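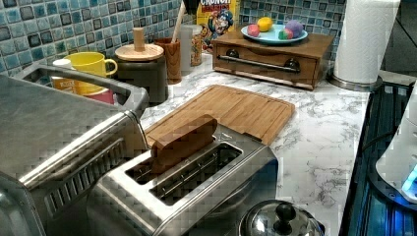 Plirnisora Presents Zestine, a Kitchen Counter Plan for Rented Homes

Toaster, cutting board and jars stay in reach, and the tenant does not need to buy a single new cabinet

FERKANO — Plirnisora, the home furnishing service for rented apartments, announces today the start of Zestine, a plan for arranging the kitchen counter in homes where the tenant is not allowed to drill, paint or replace anything. The plan is offered from July to all tenants in the Kan housing group, which has 190 apartments in Ferkano, and later in the year to private renters.

Zestine begins with the things that people already own. A Plirnisora arranger comes to the home for one visit, looks at how breakfast and dinner are made there, and places the appliances, the board and the containers in a fixed order. The visit finishes with a short paper plan that stays inside a cabinet door, so that every person in the household can put things back in the same place.

"Most kitchens we visit have enough counter, but the counter is used for storing and not for working," said Haruna Okabe, head of home services at Plirnisora. "A toaster oven is a big object. When it stands in the middle, you have two small pieces of counter and you can do nothing on either one. We move it to the end, and then there is a place for the cutting board. It is a small change and many people were a little bit angry that they did not do it before."

How the counter is divided

The plan divides the counter into three parts. Heating appliances go together at one end. In the model kitchen in Ferkano this is a stainless steel toaster oven and next to it a two-slot toaster. They are used in the same half hour of the morning, and the crumbs from both fall in one area, which makes the wiping shorter.

The second part is the open work area. It belongs to the cutting board and to nothing else. In the model kitchen the board is bamboo, with a groove around the border for juice. Plirnisora recommends that the board lies flat on the counter in the daytime and is not stored standing behind the faucet, where it is often forgotten. Tenants who prefer to keep it upright can do this, and the arranger will then mark another position on the plan.

The third part is the back row, along the wall tiles. Containers that are opened daily stand there in one line, never in two. A second line is the usual reason that people buy sugar when they already have sugar. Utensils that are used with a pot, such as a wooden spoon, stand in a crock in the same row.

Cereal boxes, which are tall and fall easily, should be kept to the side. If the household has a cart, its top can take a plate or a bowl, and its towel bar is counted in the plan as a proper place for the towel. Many small kitchens have no other good one.

Electric cords are also written in the plan. The arranger notes which appliance stays plugged in and which one is unplugged after use, following the manual of each appliance. Space for air around the toaster oven is decided by the manual too, and if the space is not enough, the arranger will say so and will not place the oven there.
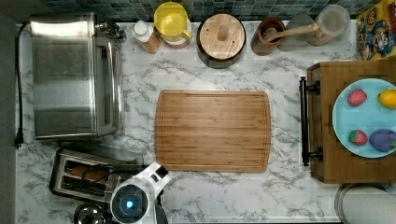
According to Wing-yan Choi, the hardest part of the plan is to leave the board alone in the evening, when letters, keys and shopping all want to land on it. She said that her household needed two weeks before the habit was there, and that a small tray by the entrance door helped more than any reminder. She would like the next version of the paper plan to show the entrance also.

Results of the trial

Before the start, Zestine was tried in 13 kitchens of the Kan group during nine weeks. The households were singles, couples and families, and the kitchens were of different shapes. Plirnisora did not select tidy homes. In each kitchen the arranger came back one time, without moving anything, and asked what was still in its place and what had traveled.

The toaster and the board stayed where they were planned in nearly all homes. The back row was less stable. Jars for coffee and tea moved closer to the kettle in several kitchens, and Plirnisora changed the plan for this reason: the kettle is now placed first and the jars follow it.

Arūnas Rätsep, who took part in the trial with his two children, asked for one more change. "The children make their own toast, and they put the bread bag wherever there is a hole," he said. "Now the bread has its place beside the toaster, and it is on the plan with a drawing, so even the small one can follow. My pot lids are still a problem. I think they will always be a problem."

Pot lids are not included in the first version of Zestine. An additional sheet for pots, lids and pans is in preparation and will be sent to all participants without extra cost.

Practical information

One Zestine visit takes a morning or an afternoon and costs 280 dollars. Tenants of the Kan group pay nothing for the first visit, as this is covered by the housing group. The price includes the paper plan, one return visit and changes to the plan by telephone or e-mail. It does not include cleaning, repairs or the purchase of products. Plirnisora does not sell appliances and does not receive payment from producers of appliances.

Tenants are asked to keep the kitchen in its normal condition before the visit — please do not tidy up for us. The arranger needs to see where the things are standing on a usual day, also the cups that are waiting behind the toaster oven. Open food should be closed or put in containers. Objects that the household wants to throw away can be placed in a box, but the arranger will not throw away anything.

The model kitchen in Ferkano can be visited in the afternoon between 2 and 6 p.m. Visitors may open the jars, pull the cart and stand at the counter as long as they wish. Groups are asked to write beforehand, the room is small.

About Plirnisora

Plirnisora furnishes and arranges rented homes in Ferkano and the nearby towns. The company works with housing groups and with private tenants, and it uses the furniture and equipment which is already in the home whenever this is possible. Zestine is its first plan made only for the kitchen.

Press contact: Cheuk-hei Fu, Plirnisora, Ferkano
Registration for visits: Chak-lun Tsai, Zestine desk, Plirnisora, Ferkano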